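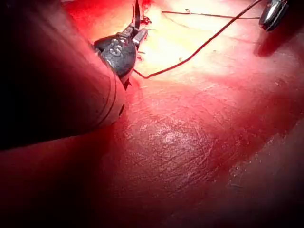
Ticket 984: suture thread slips during practice closure, Grileten tissue pad. Opened by the skills room at Mutholm, category consumables, priority normal. The complaint is that the thread loses tension between passes, so the first throw loosens before the second is down. The long dark-red thread is the one in question, running taut on a diagonal toward the upper right after a small bend close to the tissue. A finer strand runs nearly horizontally higher up.

Setup as reported: Grileten pad, new surface, fixed in the standard tray. Thread from Cuypers, lot 151, opened in May. Fault present at the morning and afternoon sessions.

09:40 Asked for the thread length in use. Reply: cut long, whatever comes off the reel. Advised cutting to 11 cm for interrupted stitches and repeating.

10:25 User reports less tangling, same slip. Length ruled out as the only cause.

11:05 Asked whether the pad had been wiped down before use. It had not. Grileten pads ship with a light film of oil on the top layer. Advised wiping with a damp cloth, drying, and changing to fresh thread, as the old length will carry oil.

13:30 Slip reduced. First throw now holds on most stitches. Still loosens near the pad border, where the top layer has lifted from the base.

14:10 Advised keeping stitches at least 9 mm in from the border and using a double first throw. Pad to be re-seated in the tray before the next session.

15:45 User confirms the knots hold with the double throw. One thread broke at the needle end, logged separately under breakage.

Cause: oil film on pad, with lifted border as a contributing factor. Thread lot not at fault.

Open item: replacement pad requested through Barnurance, awaiting approval. Old pad stays in use for center stitches only.

Status: pending replacement.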